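Small table, fruit bowls, light blue cloth: notes on the bedroom setup

Tue 25 March

In February I moved the small table out of the hallway and put it beside the bed. The reason was practical. The kitchen counter gets the afternoon sun, and fruit left on it was going soft within a few days. The bedroom is the coolest room in the apartment and the lower part of its window is covered, which keeps direct light off anything at table height.

First, the cloth. The table has a raised rim, and a cloth laid over a rim never lies completely flat. I tried three. The first was a heavy cotton one that bridged the rim and left a hollow around the inside, so a bowl near the edge stood at a slight tilt. The second was a Rollus wipe-clean cover, which had the opposite problem: it held its fold lines for weeks and smelled of the packaging. The one in use now is the light blue daisy cloth. It drapes over the rim without much argument, and the pattern hides small marks. It was cut for a larger table, so there is spare length at the bed side. I have not trimmed it. Cutting a printed cloth means hemming it, and I do not own a machine.

Second, the bowls. There are two in rotation. The white oval one takes the bulk of the fruit. The duck bowl is round and shallow, and it gets the small items. Cherry tomatoes in particular should not go under apples. I lost most of a punnet that way before I started separating them.

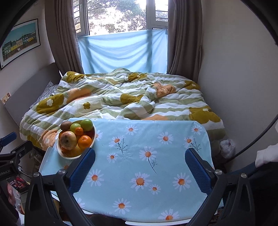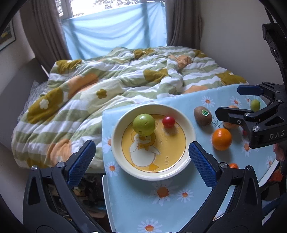 The daisy cloth in use, with the oval bowl in the first picture and the duck bowl in the second.

Loading order for the oval bowl matters more than I expected. Apples go toward the back, where they support each other. A large pear goes at the front, where I can check it without lifting anything. Mandarins fill the gaps. They are light and they tolerate being moved. Kiwis go in wherever there is room, and sometimes straight on the cloth when I am sorting.

I weighed a few pieces on the kitchen scale to see how uneven the load was. The pear came to 263 g, one apple to 203 g, a kiwi to 95 g and a mandarin to 69 g. With the pear on one side and only mandarins on the other, the bowl still sits level, but it is noticeably heavier at one end when picked up. Two hands, in other words.

Sorting takes a few minutes. Everything comes out, anything soft goes to the kitchen, and the rest goes back with the oldest pieces on top. I leave the stickers on until the fruit is washed. Peeling one off a kiwi early tends to take some of the fuzz with it, and the bare patch seems to go soft first, though I have not tested this properly.

Two open items. The table rocks slightly on the floorboards and a felt pad under one leg has only half fixed it - the pad compresses. I have ordered a set of screw-in feet from Stomness and will fit those when they arrive. The other is the cloth itself, which slides toward the bed whenever the duvet gets pulled across it. Clips would solve that, but the rounded rim gives them very little to hold. Double-sided tape is next.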